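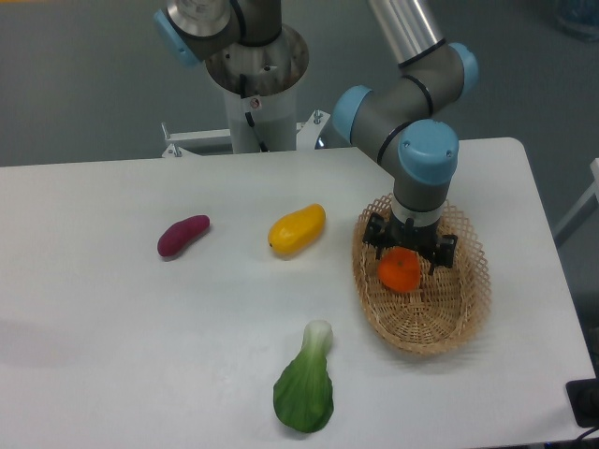 By Rory Rankin
Filed under: Bench work, Faults
3 comments

The stop came at the basket again on Sunday, a little after 2 in the afternoon. The arm went down with the tangerine, got the fingers inside the rim, and threw a protective stop before it opened them. The brakes clicked on and the log said "force limit, tool." I wrote down the run number and went to get coffee.

I had been blaming the gripper for most of October. It is a used one I bought from Shearer, and the person there was clear that it had seen some hard use. I changed the cable and reloaded the driver. The fault kept coming back, always in the last part of the move and never with the sweet potato or the mango. The bok choy did it once.

So I ran 24 cycles with only the tangerine and kept a log of tool height at the moment of each stop. Six of them stopped. All six were low, and the lowest was 6 mm under the height I had taught. The arm was pushing fruit into the bottom of the basket, and the force limit was doing what it should. If I had raised the limit, as someone on the Jevthorpe list told me to, I would have a broken basket by now and maybe a bent finger.

The cause is in my own code. Zukulley, the script that runs the cell, works out the release height from the table plus a basket offset. When I moved to the new Oris planner I copied the offset over from a deeper basket I used last spring. The grasp height on a round object also changes with where the fingers close. When they close high on the fruit, more of it hangs below the fingertips and it touches down early. A long flat item doesn't have much room to vary, so it almost never showed up there.

The fix for now is to release higher and let the fruit drop a short way. I also put a 700 ms pause above the rim so I can reach the stop button if the approach looks wrong.

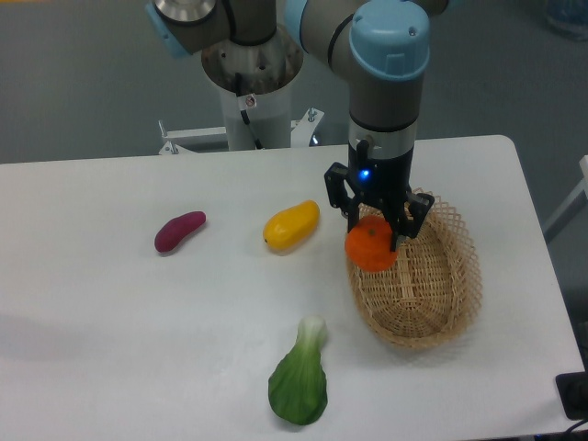
What I changed

The basket offset is now measured, and it lives in the same file as the basket name. If the name doesn't match, the script won't start.

The force limit stays where it was.

After a protective stop, the arm no longer retries by itself. It used to back off and try again twice, which hid the problem for a couple of weeks and can't have been good for the wrist joint. Now it waits for me to clear it by hand.

I still want to look at that one stop with the bok choy. The height in the log was fine, so it may be something else. I'll run it alone next week and post the numbers.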